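Looking after the teardown cell: notes to go with session 4

Hello again everyone. These are the notes I promised, typed up properly this time so you don't have to squint at my handwriting on the whiteboard. They go with the practical on the teardown cell, the one we use for taking old desktop computers apart. If you missed the practical, read them before you come and see me, then go and find Dragica Vidmar in the workshop and she'll let you have a go.

I'm assuming you did the reading on frames and tool points. If "tool centre point" means nothing to you, go back to the session 2 handout first, I mean it!

What the cell is made of

Slotted aluminium table, two arms, a fixture plate on the table and whichever computer we're working on. The computer goes down on its side with the panel off, and the fixture plate sits next to it. The plate is full of little brackets and holders, and most of what you'll do when you set up the cell is making sure the arm and the plate agree about where those brackets are.

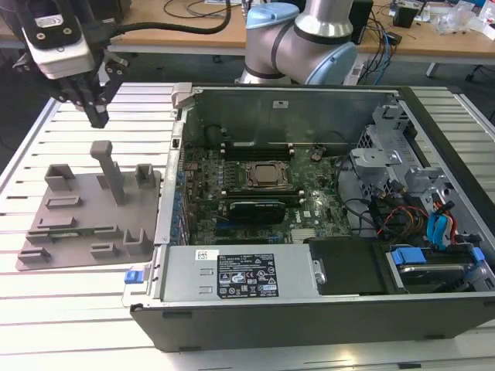
Fig. 1. Open tower on the table, with the fixture plate to its left.

Before you power anything up, walk round the cell. Check the table slots for dropped screws (a magnet on a stick is in the drawer, please put it back). Push the plate with your thumb. If it shifts even a hair, stop and clamp it again, and then you're doing the whole calibration, sorry. I once spent most of an August afternoon retuning a program that had nothing wrong with it, all for one clamp bolt I hadn't nipped up. Parveen Hashmi still brings it up at meetings.

Look at the computer too. Is it square to the table? Have you got cables standing up out of the case where a wrist could catch them? Tuck them down. A lifted power lead is the most common cause of a protective stop on this cell, and you can fix it with one finger while everything is switched off.

The gripper

This is the part that wears, and it's the part you will be asked to look after. We service it every 500 cycles. The counter is on the Kairys screen under Tools, and when you've finished you reset it and sign the sheet. Both, please. Last term we had a sheet that said one thing and a counter that said another, and Nusrat Warraich had to strip the gripper down again to be safe.
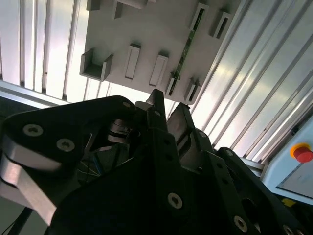
Fig. 2. Gripper fingers and links, with the fixture plate beyond.

The routine goes like this. Lock off, and try the start button to prove it's locked off. Wipe the fingers with a lint-free cloth and look at the tips for chips and burrs. Then go over the screws on the plates and links with the hex driver. You're feeling for one that turns; you aren't trying to tighten all of them, and if you lean on them you'll strip the sockets and I'll be cross. Any screw that does move comes out, gets cleaned, gets a dab of threadlock and goes back in. Last of all, follow the wiring by eye through the linkage and work the fingers slowly by hand to see that nothing gets pinched.

Somebody asked whether you can skip the wiring check if the gripper has been behaving. No! A rubbed wire behaves beautifully until it doesn't.

Touching in on the plate

Once the gripper is back together you have to teach it the plate again. Select the Jaltance routine called PLATE_TOUCH and run it at the slowest speed, one hand on the enable switch the whole time. You're giving it the post first and then two of the brackets, as far apart as you can manage, because a small error between two close points turns into a big one at the far side of the plate. Jog it down until the fingers are just above the plate, which is where you can see them in this view, with the blue light glowing on the side of the gripper and the second arm up behind the tower. Stop there and get your eye level with the table before you creep any lower. Everyone thinks they can judge that gap from standing height and everyone is wrong, me included.
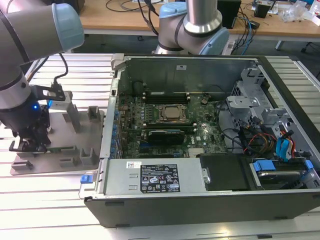
Recording the points is the bit people rush. Write the old values down before you overwrite them, on paper, in the cell book. Then save, and compare the new numbers with the old. A small drift is normal after a service. If you get a big jump, I'd suspect your plate before I'd suspect the arm. And keep the whole layout in your head while you do it: the arm over the plate has its black cable looping up and over from a bracket, so when you pick your approach to a point, give that loop room to swing and don't wind the wrist round the long way. Fotis Margaritis has drawn a good sketch of the safe approaches and it's taped inside the cell book cover.

For next time

Do one full touch-in with a partner and hand in your before and after values, plus a paragraph on what you'd check first if they disagreed. Error 61 on the screen means the routine was started with the wrong tool selected, so you don't need to email me about it, just pick the right tool and start again. Daniyal Sandhu is running the drop-in while I'm away at Dandholm, and he has the spare hex drivers.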